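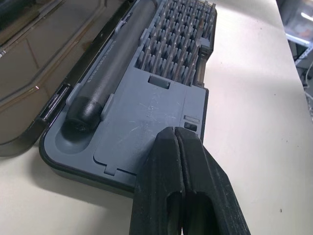 Electric screwdriver kit, bench 3, case open for check.

Grustside Repair Room – Small Tool Inspection
Sheet: Electric screwdriver kits
Checked by: Marama Bright
Read over by: Warrick Tuhiwai
Date: January 8, 2021

Fill in one sheet per kit. Mark each line OK, FIX or N/A and write a comment if it is anything other than OK. Kits marked FIX go on the shelf by the door with a tag, not back in the drawer.

CASE

1. Lid opens fully and stays open. OK
Comment: Tinted lid, no cracks found. Light scratches on the outside, left as is.

2. Hinge holds lid and tray together along the full length. OK
Comment: A little stiff. It was noted in November too and is no worse.

3. Outer rim free of chips and sharp edges. OK

4. Tray sits flat in the case. OK
Comment: Lifted it out and wiped under it. Some grit and one staple.

SCREWDRIVER

5. Barrel free of cracks, housing seam closed. OK

6. Lettering on barrel readable. OK
Comment: Reads ELECTRIC SCREWDRIVER. Our own kit number is on the bottom of the case – please don't put stickers on the tool, they leave glue where people hold it.

7. Both clips grip the barrel. OK
Comment: Turned the case on its side with the lid open and the driver stayed put. Press near the clips to seat it. Pushing on the end cap alone leaves the other end riding high, and then the lid gets forced.

8. Runs forward and reverse. OK
Comment: Ran it 20 seconds each way. No grinding, no smell.

9. Stops when switch is released. OK

10. Bit holder clean, bit does not fall out when the driver points down. FIX, then OK
Comment: Bit was slipping. Cleaned fuzz out of the holder with a dry brush and tried 3 different bits, all held. Look at this again next time.

BITS

11. Bits upright in their rows, none loose in the tray. OK

12. Tips not rounded or chipped. FIX
Comment: One small Phillips is rounded over. Pulled it and put it in the scrap tin. Carleen Whitcombe has the spares and will replace it.

13. No rust. OK
Comment: Wiped the bits with a dry cloth. No oil on these, it ends up on the work.

CHARGING

14. Cord not frayed, plug not bent. OK
Comment: Cord is kept in the bench drawer with the others.

15. Charges from low. OK
Comment: Left on charge over lunch. Unplugged after.

RESULT
Kit may stay in use. One bit to replace.

Note from W. Tuhiwai: Agree with the above. On line 10, if the bit slips again, tag the whole kit and give it to Mereana Pearce. Please don't wrap tape around the bit to make it fit. I found that on another kit in November and it took a while to get the glue out.

Next check is due after 39 sign-outs or when someone reports a problem, whichever comes first. Blank sheets are in the folder under the sign-out book.

We use cookies to remember your settings and count visits. Accept all | Manage choices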